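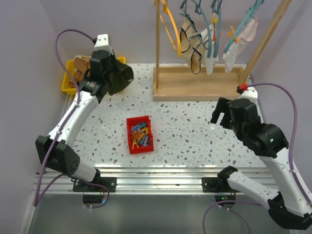
Pegs on hangers — who else does this?

Laundry & Airing board

tracey_clegg
Right, I'm a convert! I've stopped draping small things over the rack and now I clip them to a hanger instead. A little red tub of pegs in the middle, yellow tray of clothes at the back, and away you go. The dark green piece went first, mainly because it was on top. Does everyone peg at the very corners, or a bit further in?

mhairi_m
Corners for me, always. Less of a dent where it shows. And I love a mixed tub of pegs, mine came from the market at Tollelthorpe and no two match!

Nilton_A
Going to disagree with Mhairi. Corners pull into little ears, especially on anything stretchy. Come in a thumb's width and use a third peg in the middle if it sags. Also, those pegs are in a right tangle — tip them out first or you'll be picking springs apart all evening.

tracey_clegg
Ha, fair point about the tangle. I do like rummaging though. Laying the cloth flat before the hanger goes near it makes a huge difference, I used to try it all in mid-air.
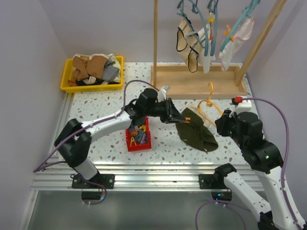 Green cloth down, yellow hanger beside it, one orange peg at the top edge.

rhonda_g
Oh that yellow hanger is cheerful! I'd smooth the edges out before clipping, any crumple you peg in stays in. I own 31 hangers and the plastic ones are still my favourites.

Nilton_A
Agree with Rhonda on smoothing. Still not having corners.

mhairi_m
My tea towels have no ears whatsoever, Nilton.

tymofii_h
Does it work for heavier stuff? I've got a thick jumper waiting and only small pegs.

rhonda_g
Dry a jumper flat on a towel, Tymofii, it'll keep its shape much better.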